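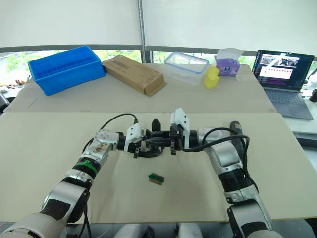
Silia Hand-Crank Food Mill: I Wanted My Money Back, Then I Mostly Didn't
Posted 03/02/2022

I have owned three food mills and disliked all of them, so when my sister-in-law gave me the Silia for my birthday I put it in the pantry and left it there until she asked how it was going. It's the stainless one with the folding legs and a red knob on the crank. The box says it makes "silky passata in minutes." I make a lot of tomato sauce. Minutes is a flexible word.

First batch was canned plum tomatoes, simmered with an onion and a lump of butter. The medium disk let a good number of seeds through. The fine disk caught them and then clogged, and I had to crank backward every eight turns or so to clear it. A cheap sieve and a ladle would have got me to the same place with less washing up.

Second batch was better. I cooked the tomatoes down longer, 32 minutes at a low bubble, and kept the bowl no more than half full. The sauce came through smooth and thick, and what stayed behind was dry enough to throw away without feeling guilty. None of this is in the leaflet, which is one folded sheet with a recipe for applesauce on the back.

Potatoes: fine. Fluffier than my masher gets them, a bit gluey if you let them cool first. Cooked chickpeas for hummus: don't. The skins wrap around the blade and you'll be picking them off with a fork.

The legs are my main complaint. They're meant to grip any pot up to a stockpot, but on my old Porley saucepan the whole thing creeps clockwise while you turn. A damp dish towel under one side helped a little.

I also don't buy the 1,946 five-star ratings on the Hladun store page. I read through a couple of pages and most were written by people who had just opened the box.

Would I buy one myself? At full price, no. On sale, if you cook tomatoes by the case every summer, maybe. Mine has stayed out on the shelf since November, and the sieve is in the drawer.

Comments (1)

Ashwin D'Souza: Same trouble with the chickpeas. Did you ever try it with cooked quince? I have 6 pounds in the freezer and I'm scared of the clogging.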